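Oltatance open day: the tabletop arm reviewed

Posted 25 October 2019 by Roy Pickering

I went to the Oltatance open day to see the arm they sell to small workshops and labs. Our own shop handles a lot of light, soft parts, so I was mostly interested in how it deals with those. Ruth Haslam from our finishing room came along and took notes.

Visitors were split into small groups, and ours had Glenys Lightfoot as a guide. She talked for a few minutes about setup and safety, then let us stand by the bench and ask what we liked. The demo covered small jobs over a flat surface, with a soft white piece in the gripper. We stayed for some 70 minutes, longer than planned.

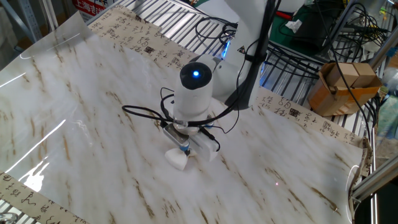

What I liked

The white housing is smooth and looks easy to wipe down, which matters in a dusty room. The blue lights on the arm are bright enough to notice from a few steps away. The gripper is compact and leaves a decent view of whatever it is holding. Noise was low. Ruth and I could talk at normal volume beside it.

The teaching screen was also better than I expected. Glenys let Ruth try it, and she had saved 2 positions before I had finished my coffee.

What I didn't like

The cables. They loop out a long way from the wrist and gripper, and on a crowded bench like ours I would worry about catching one. Glenys said a tidier cable kit is due in December – no price yet.

The marble pattern on the work surface was nice to look at, but I would rather have seen the arm over a plain bench, where small parts are easier to spot. The printed handout runs to 98 pages and has no index.

Would I buy one?

Not this year. If you mainly move small, light things and have a clear table to give it, book a demo and bring your own parts. Ours were back in the van, and by the time I fetched them the next group had started. Roland Fothergill at the front desk has put us down for a second visit once the cable kit is out.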